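September 2020

Day 8 of the Jalona sleep plan and I am still awake at ten past three, which the plan says is "an adjustment". Everything is an adjustment with these people. I paid 91 dollars for a booklet and a bag of tea.

Jamshid Abbasi swears by it. He also swore by the magnetic insoles, so I weigh that up. His claim is that he slept right through on the third night. His wife's claim is different.

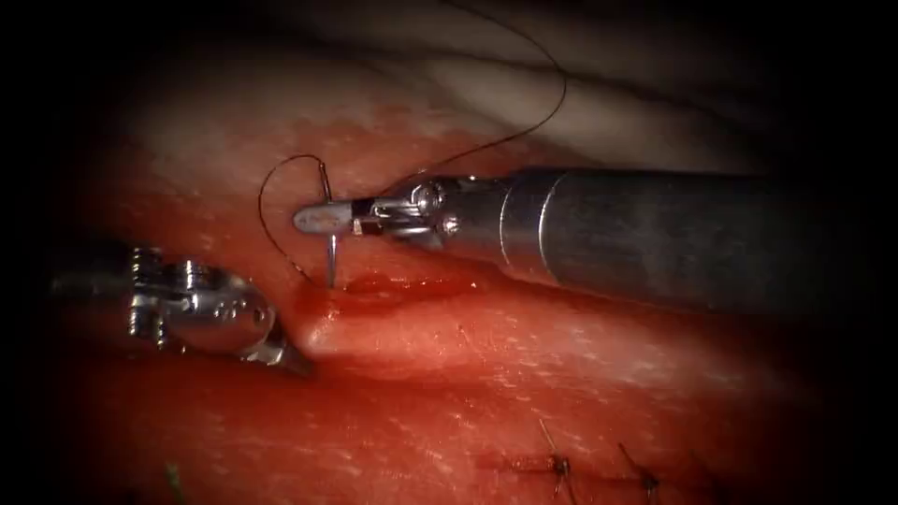
Needle at the tissue, small pool of blood beside it.

The tea tastes like a wet fence. The booklet says 300 mL, no more, an hour before bed, and then no talking. I live alone so that part has gone well. I looked for where the "Naremik method" comes from and every page I found pointed back to the booklet. I'd like to see one study - one - that wasn't done by whoever sells the tea.

Slept Sunday from 11 until five, but I'd also dug out the whole back garden bed that day. Guess which one gets the credit in Jamshid's version. 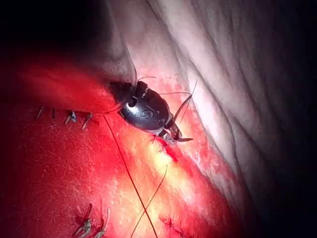 Things to try instead

Moving the clock out of the bedroom. Coffee before noon only. Getting up and reading something dull in the kitchen when I can't drop off, as I did in January, and it seemed to help, though I kept no record so who knows. 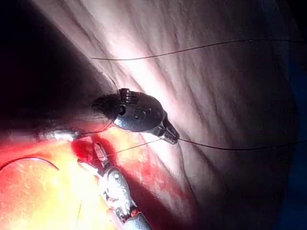

Will I finish the tea?

Probably, there's half a bag left and I'm too cheap to bin it.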